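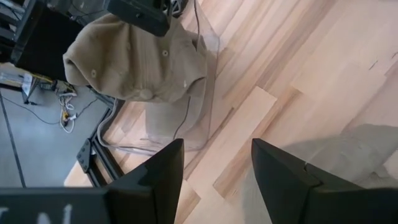
Putting the Sweaters Away for Summer

Every May I promise myself that the winter knits will be washed, folded and out of sight before the first really warm afternoon, and every May I am still at it when the windows are open and the neighbors are out in short sleeves. So if you are behind too, take heart, and let me pass along what has worked in our house in Todunthorpe (and one or two things that haven't).

Start with the washing. A sweater that looks perfectly clean in spring can come out in fall with a yellow ring at the collar that you would swear wasn't there before, and moths are very fond of anything that has been worn. I use cool water and a small capful of Plindano, which my aunt always used and which rinses out without much fuss. Press the water out in a towel, please don't wring, and dry everything flat. Give the heavy cardigans an extra day, even if they feel dry to you, as the button bands and the ribbing hold on to damp long after the sleeves have given it up.

Then comes the question of what to keep them in. I was a cardboard box person for years, until a leak at the old apartment on Floladgate took care of that, and these days I like a clear plastic bin. You can find the gray pullover in October without unpacking the whole closet, and you can see at a glance whether you have crammed in too much. Fold the heaviest things first and lay them at the bottom, with the thin ones on top. I do my folding on the floor, which my knees complain about, but there is simply more room down there than on any bed I have ever owned.
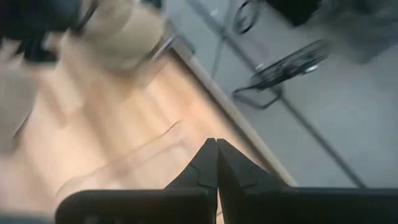
Sweep before you fold, and sweep again when you are done, because knits shed more than you would believe and the fluff goes wherever it can settle. Pale wooden planks are kind about hiding it from a distance, but run your hand along them and you will come up with a little beard of wool. The spot I would look at twice is where the wood stops and the gray floor begins – a long brown strip like the one between those two is just where I would go along slowly with the narrow nozzle. Then have a look under anything on wheels.

Aranka Simon wrote in after last month's issue to recommend the cedar blocks from Jabłońska, and I have put a few in with the good cardigans. Sand them lightly once a year to bring the smell back, she says, and keep them from resting right against anything cream colored. If you have a trick of your own for the bulky ones that never want to stay folded, do write and tell me – I have one enormous turtleneck still sitting on the chair and I would be glad of the help.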